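Jutano 系列矩形拼接工作台

产品概述

Jutano 系列为白色台面矩形工作台，适用于培训教室、产品展示间、茶水区及轻型装配、分拣工位。单台可独立使用，也可多台拼接成长台或岛台。台面与台架分体包装，现场组装，所有紧固件随货附带。

型号说明

J-S：标准型，固定脚，配调平脚垫。
J-C：移动型，四只万向轮，对角两轮带刹车。
J-F：折叠型，台架可向内折叠，配竖向存放挂扣。
三种型号共用同一规格台面，台面可互换。J-C 的台架高度已扣除脚轮高度，与 J-S 拼接时台面齐平。J-F 不建议与其他型号长期拼接。

台面

颜色：白色，哑光，单色无纹理。
基材：高密度刨花板，双面贴面，背面平衡层与正面同厚。
封边：同色封边条，热熔胶封边，四角倒圆。
静载荷：120 kg，均布。集中载荷请勿置于台面悬出部分。
耐磨：出厂抽检按 2,000 转执行，检验后表面不得露底。
耐温：可放置常温及温热餐具。炉具上直接取下的锅具须加隔热垫。
耐污：茶、咖啡、食用油在台面停留后用湿布擦拭即可。油性记号笔须用酒精处理，并在处理后用清水擦净。

台架

台架为冷轧方钢管焊接，表面静电喷涂，标准色为浅灰。横梁位于台面下方内缩位置，坐姿使用时不碰膝。调平脚垫行程 10 mm，手动旋转调节，无需工具。脚垫底面为软质橡胶，适用于硬质地面和短绒地毯。长绒地毯应选用 Grarnton 加宽脚垫，须单独订购。

拼接

相邻两台之间使用 Flitero 连接件固定。连接件安装于台面背面预埋螺母处，台面正面无外露五金。

安装步骤：
1. 将两台推至相邻位置，先调平第一台。
2. 以第一台为基准调节第二台脚垫，用直尺横跨接缝检查高差。
3. 装入连接件，螺钉预紧，暂不锁死。
4. 对齐台面前沿后锁紧螺钉。

连接件带长圆孔，允许两台前后错位安装，用于避让立柱或墙面管线。错位安装时每条接缝仍须使用两只连接件。J-C 型拼接后须锁定全部带刹车的脚轮。

台面使用

白色台面与深色地毯、灰色地面搭配时边界清晰，便于摆放和清点小件物品。用于餐具陈列或摆台练习时，建议每个席位以一只圆盘为中心，水瓶置于盘的右后侧，盘前沿与台边之间留出操作距离。带屏幕的设备、手持控制器及其线缆宜放在相邻的拼接台上，与餐具、饮水分区放置。

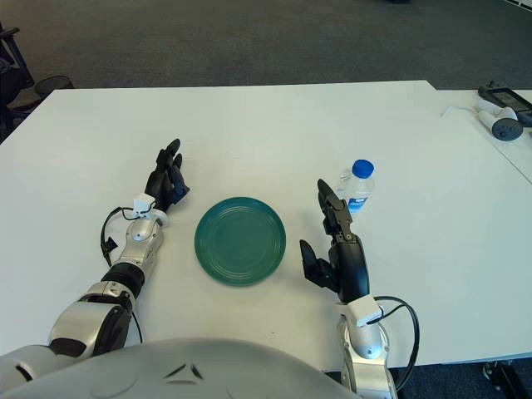 需要在台面走线时，可选配 Scanlon 理线槽。理线槽安装于台面后沿下方，长度与台面一致，线缆由后沿下引，不需在台面开孔。理线槽容量为 11 根常规电源线或数据线，带变压器的插头应放入槽体中段。槽体不承重，不得用作搁板。已安装连接件的接缝处，理线槽端盖须取下，线缆方可贯通至下一台。

清洁与维护

日常清洁使用微湿软布，擦后以干布收干。
不得使用钢丝球、去污粉或含氯漂白剂。
玻璃、陶瓷器皿移动时应提起，勿在台面拖动。
封边处如有积水应及时擦除，长期积水会使基材膨胀。
连接件螺钉首次安装后一个月复紧一次，此后随例行检查进行。
脚轮轴部每半年清理一次纤维和毛发。

包装内容

台面一块，台架一套，调平脚垫或脚轮四只，螺钉包一份，内六角扳手一把，安装说明一份。
Flitero 连接件、Scanlon 理线槽、Grarnton 加宽脚垫不含在标准包装内。

订购须知

下单时请注明型号、数量、拼接方式及地面类型。岛台布置请附平面草图，由我方核对连接件数量后回传确认。台面不同批次之间可能存在轻微色差，同一区域使用的台面建议一次订齐。非标尺寸可定制，定制台面不预埋螺母时不能使用 Flitero 连接件。

收货时请先检查外箱四角，如有破损应在签收单上注明并保留包装。台面质保不包括切割、烫伤及化学品腐蚀造成的损伤。备用脚垫和螺钉包可按配件单独购买。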